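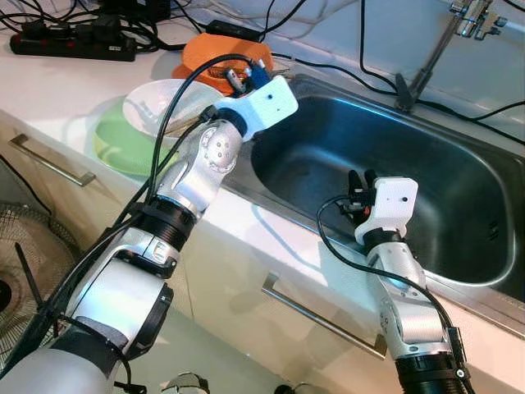 Figure 2. Kitchen countertop with a stainless steel sink.

3.2 Household water use at the kitchen sink

The kitchen sink accounts for a large share of the short draws recorded in the study homes. A short draw was defined as any flow event lasting less than 16 seconds. Such events are often left out of household water budgets, as older meters were read once a month and could not separate them from longer uses such as showers or laundry. The Mevix loggers installed for this work stored a reading every two seconds, and the events could therefore be sorted by length and by fixture.

Over the study period, which opened in February, the loggers recorded 2,923 kitchen events in 13 homes. Rinsing was the most common use named in the diaries, followed by filling a pot or kettle and washing hands. Residents tended to leave rinsing out of their diaries when it took place during cooking. Bandara and Softić reported the same gap in their earlier survey of rental apartments, and suggested that people think of rinsing as part of another task and do not write it down.

Sink size had less effect than expected. Homes with a double bowl used slightly more water per event than homes with a single bowl, but the difference disappeared once the number of residents was taken into account. Counter space next to the sink appeared to matter more. Where there was room to set down dishes on both sides, residents were more likely to collect them and wash them together. Where there was room on one side only, dishes were washed one at a time as they were used, and the tap was opened and closed more often.

Faucet type was recorded at the first visit. Single-lever faucets were opened to full flow in most events, including those in which only a small amount of water was needed. Two-handle faucets were opened more slowly and seldom reached full flow. Waiting for hot water added to the length of many morning events -- in the homes farthest from the central boiler, it made up almost half of the morning total. The Wikström district, where the pipes are older, showed the longest waits.

Two limits should be noted. First, the diaries were kept by one adult in each home, and events caused by children or guests may have been assigned to the wrong use. Second, the loggers could not tell a dishwasher fill from a slow draw at the sink when both shared a supply line. Events of this kind were reviewed by hand by two of the authors (Granström and Shojaei) and were dropped when they did not agree. The effect of these exclusions on the weekly totals is discussed in Section 4.1, together with the results from the Rellura homes, which were metered separately.

Contact: Joar Viklund, corresponding author | © 2020 Zakesico | Back to top

Shares: 16 | Comments: 2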